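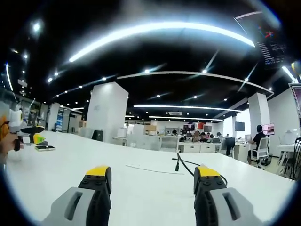 共用桌面线缆整理与收纳步骤

适用范围:展示间、会议室、共享工位等多人使用的白色或浅色台面,台面上经常摆放手机、手持设备、显示器及其连接线。机房布线和墙内强电改造不在本文范围内。文中尺寸以Stonum展厅的长桌为准,其他桌型按比例调整。

一、所需材料

背对背魔术贴扎带,宽度10毫米以上。尼龙扎带只用于永久固定的线束,桌面活动线不用。
可移除背胶线夹,单孔和三孔各若干。
标签纸或标签机色带,建议选覆膜型号。
桌下线槽一条。Stonum用的是Memik网格线槽,镂空结构,便于散热和检查。
软布、中性清洁剂、异丙醇棉片。
卷尺、铅笔、剪刀。
分格收纳盒一只,格子长度不小于12厘米。

二、断电与清台

1. 先保存显示器所连主机上的工作并正常关机,再关闭插排总开关。插排若由地插供电,从地插一侧拔下。
2. 手机和手持设备先移到别的台面上。设备正在传输数据的,等传输完成再断开。
3. 逐根拔线。捏住插头外壳拔,不要拽线身。带锁扣的接口(如网口、DP接口)先按下锁扣。
4. 拔下的线平放在桌面一侧,暂不卷绕。同一设备上拔下的线放在一起。
5. 两端都没有连接任何设备的线单独放一堆,第四步处理。

浅色台面上,黑线容易看到,灰色和白色细线容易漏掉。清台时蹲下,让视线与桌面接近平行,沿长边扫一遍。顶部是灯带的房间,反光会遮住细线,可以换到桌子另一侧再看一遍。

三、清洁台面和线身

台面先用干布除尘,再用稀释后的中性清洁剂擦拭。准备贴线夹的位置用异丙醇棉片单独擦一次,等完全挥发后再贴。旧背胶残留用棉片敷一分钟后推掉,不用刀片刮,烤漆面和亚克力面尤其不能刮。

线身用微湿软布从中间向两端擦,距插头5厘米处停下。插头金属部分不沾水。线皮发黏说明增塑剂已经析出,这种线擦不干净,直接进入报废流程。

四、分类

按用途分为四类:

电源类:交流电源线、适配器输出线。
充电与数据类:USB各类接口的短线。
视频与网络类:HDMI、DP、网线。
待定类:用途不明、两端无设备的线。

待定类逐根核对。先看插头形状,再看线身印字。印字通常是压印,不上墨,斜着光看比较清楚。能确定用途的归入前三类;确定不了的装进密封袋,袋上写收入月份,放进收纳盒最后一格。到期无人认领的处理周期由各场地自定,Stonum按两个月执行。

报废标准如下,满足一条即报废:外皮破损露出屏蔽层或线芯;插头松动、变形或针脚弯曲;线身有硬折痕,弯折处手感明显变软;插头外壳有过热变色。报废线剪断一端插头后再投入回收箱,避免被重新捡回使用。

五、确定走线路径

走线原则:电源线走桌下,数据线走桌面后沿,充电线只在取用位置露头。

1. 在桌面后沿用铅笔标出各设备的中心位置。
2. 量出每台设备接口到最近下线口的距离,加上余量。固定设备余量取15厘米,显示器支架可转动的,余量取30厘米,并把支架转到两侧极限位置各试一次。
3. 手机和手持设备的充电线,从线夹到桌面取用点的露出长度控制在32厘米以内。再长就会垂过前沿,容易被衣服和椅子扶手带走。
4. 电源线与数据线平行时间距不小于5厘米。必须交叉的地方按直角交叉。
5. 线槽安装在桌板下方,距桌面后沿70毫米,给后方墙面或展板留出伸手的空间。

距离不足的,换一根合适的线,不要用延长线对接。接头悬在空中最容易松脱。

六、安装线槽

Memik线槽附带螺钉固定件和夹式固定件各一套。桌板厚度不足18毫米时用夹式固定件。螺钉固定的步骤:

1. 把线槽贴在桌板底面,用铅笔描出孔位。
2. 钻头上缠胶带标记深度,深度不超过桌板厚度的三分之二。
3. 钻孔,清屑,拧入螺钉。先全部带上,再依次拧紧。
4. 用手向下压线槽中段,固定件不应松动。

插排放进线槽时插孔朝外侧,指示灯朝能看到的方向。适配器不叠放,也不用布套包裹。

七、布线与固定

1. 先布电源线。从插排开始,沿线槽走到对应设备的下线口,再向上穿出。
2. 多余长度在线槽内收成扁平的8字形,中间用魔术贴扎一道。不要绕成小圆圈,弯曲半径不小于线径的六倍。
3. 再布视频线和网线,走线槽另一侧。
4. 最后布充电线。单孔线夹贴在桌面后沿,贴好后按压30秒,静置1小时再卡线。
5. 插头卡在线夹外侧,线身能前后抽动即可。卡得过紧,反复抽拉会磨伤外皮。
6. 魔术贴间隔取25厘米左右,拐角前后各加一道。松紧以手指能推动线束为准。

桌面中部不留任何横穿的线。临时接线用完当场拔下,放回收纳盒。

八、标签

每根线两端各贴一张,距插头3厘米。标签写设备名和用途,例如“显示器A 电源”“网口 左”。充电线只写接口类型和功率。标签采用旗形贴法:绕线一圈后两面对粘,字朝外。线径小于3毫米的细线先套一段热缩管或缠一圈胶带,再贴标签。

Stonum的编号从桌号开始,后接流水号,例如“2-983”表示2号桌的983号线。编号登记在共享表格里,字段包括编号、类型、长度、两端设备、更换月份。只有一张桌子的场地可以省掉桌号。

九、收纳盒的使用

短线先对折两次,再用魔术贴扎在中段,放入格子。长于1.5米的线按原有卷向盘成直径12厘米左右的圈。Naso分格盒的隔板可以移动,建议把充电线格放在最外侧,视频线格居中,待定线格放在最里面。转接头装小号自封袋,不散放。

盒子放在桌下或侧柜,不占桌面。盒盖内侧贴一张格位表,换格后同步改表。

十、通电检查

1. 插回所有设备,确认没有受力绷紧的线。
2. 打开插排开关,依次开机。
3. 显示器无信号时,先检查视频线两端是否插到底,再换接口测试。
4. 充电线逐根接手机测试,轻轻晃动插头,充电状态不应中断。
5. 通电半小时后用手背靠近适配器外壳,有明显烫手感的立即断电更换。

十一、常见问题

背胶线夹脱落:多为台面未擦净或静置时间不足。揭下残胶,重新清洁,换新背胶。亚光喷涂面附着力差,可改用夹式线夹,夹在桌板后沿。

充电线总被拉到桌子中间:取用点离座位太远。把线夹移到座位正对的后沿,或者在桌面开孔处加一个取线口。Prothero会议室的桌子中央有翻盖线盒,露出长度从盒边算起。

立着的插头被碰倒后线又滑到桌下:线夹孔径偏大。在线身卡入位置缠两圈布基胶带增粗。

桌面设备经常更换:后沿预留两个空线夹,贴“临时”标签。临时线不进线槽,不编号,当日收回。

十二、维护周期

每周检查一次桌面露头的线和待定线格。每季度打开线槽除尘一次,同时检查魔术贴和标签。更换设备时,旧线随设备一起撤走,并在登记表中注销编号。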